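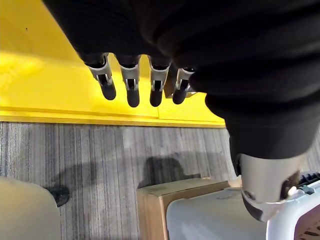 I've had the Dukley gel-effect polish on for a week now, so I'm writing up what I think while it's still on my nails. Five shades, one base coat, one top coat. Going post by post.

I bought the set at the Makowska counter at Tamgate, the beauty place on the second floor. It was $20 for the mini set. Full-size bottles are $14 each and I wasn't going to pay that for a brand I had never worn.

Shades in the mini set: Slate Roof, Oat, Plum Skin, Wet Clay, and a clear one with fine shimmer called Frost Line. Names are printed on the bottom of the bottle in tiny type. I put a dot of color on each cap so I can find the one I want.

Formula first. It's thin. If you are used to a thick one-coat cream you'll think something is wrong with it. First coat is streaky on every shade except Plum Skin. Second coat evens out. Oat needs three.

The brush is wide and flat with a rounded end. I have narrow nails and it covers most of the nail in one swipe, but I get polish on the skin at the sides. I clean up with an old eyeliner brush and plain acetone. Wide nails will have an easier time.

Dry time. The box says five minutes. Mine were dry to the touch at ten and still dented at 20. I know because I opened a can of soup. Do them at night, at least an hour before bed.

Base coat is fine. Nothing special. I've been using the Wulell ridge filler for two years and I went back to it for my second try. The polish sat flatter on top of the Wulell than on its own base. You can mix brands, it did not peel.

Wear, on my right hand, which is the one I ruin:
Day 1 and 2, no change.
Day 3, slight tip wear on the index finger.
Day 5, a chip on the thumb.
Day 7, two chips and some growth at the cuticle.
Left hand has tip wear only.

I wash dishes without gloves and type all day. If you do neither you could get longer out of it.

Someone will ask about the lamp. There isn't one. It's regular polish with a shiny top coat. "Gel-effect" is only the finish. You take it off with normal remover and cotton, no foil, no soaking.

Plum Skin did stain. Not badly, but my nails were a little pink after I took it off, even over a base coat. Use two layers of base under that one. Slate Roof did not stain and I expected it would.

Aileen Policarpio has the full-size Wet Clay and let me compare it to my mini. Same color. Hers is a little thicker, and the bottle has been open since last winter so that may be the reason. She puts two drops of thinner in when it gets bad.

On the color itself – Wet Clay is a brown with some red in it. On the website it looks orange. It is not orange. Under kitchen light it looks close to milk chocolate. Outdoors you see the red.

Oat is my least favorite. On my skin tone it looks like correction fluid with a bit of tan in it. Qianru Jin wore it to work and it looked good on her, so try it on one nail at the counter first. They have testers for all five.

Frost Line over Slate Roof is the best thing in the set. One coat, let it dry all the way, then top coat. The shimmer is fine enough that it doesn't feel gritty and it comes off without scrubbing.

Smell is about what you'd expect from nail polish. I opened a window. I wouldn't do it on a train.

Makowska has a points card. You need 100 points for a free mini and 200 for a full size. I have 865 because I never remember to use them, and the woman at the register told me they expire at the end of December. Check yours if you have one.

They also told me the mini set goes away after the holidays. I don't know if that's true or if they say it every year. There were plenty on the shelf when I went.

Would I buy it again? The set, yes. In full size I'd get Slate Roof and Frost Line and skip the rest. I might get Plum Skin if I stop being annoyed about the stain.

Forgot to say – the top coat gets stringy once the bottle is half empty. Wipe the neck with remover before you close it or the cap sticks. Mine stuck twice and I had to run it under hot water.

Taking it all off tonight. Next is the Wulell matte top coat over the same Slate Roof. I'll add it to this thread when I've had it on for a few days.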